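1/ August update on the demo collecting! We're at 3,075 episodes out of a planned 4,000, and I finally feel like I know what I'm doing with the leader arm. Mostly.

2/ For anyone new: I drive the arm by hand, it does a small chore, we save the whole thing, and the policy learns from the pile. My share today was 83 episodes before lunch. My shoulders know it.

3/ Biggest lesson so far – slow is fine, dithering is not. If I hover over a toy for ages making up my mind, the model learns to hover too. Ka-ming Mok watched one of our early rollouts and said it drove like me looking for parking. Fair!!

4/ We've started keeping the bad grasps as long as I recover from them. Ya-wen Chiang argued for this for weeks and I was against it, and wow, I was wrong. The new checkpoint drops a piece and just goes back for it. I yelled. People came in from the hallway.

5/ The sand toys are my favorite set by far. Sand sticks to things, slides off, hides the edge you wanted to grab. Every reset is a little different without me even trying.

6/ Wrist view from the sand set, fingers closed, blue tray over on the left with the yellow and green molds in it. I love this angle so much. Tape and specks on the table stay in, the policy can learn to live with them. 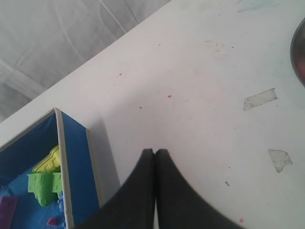
7/ Next up: 3 new operators. Chih-ming Shih goes first and he's left-handed, so I'm really curious what his paths look like next to mine.

8/ If you collect data like this, how do you label half-successes? We have a notes field and it's getting out of hand – one of mine just says "meh but brave."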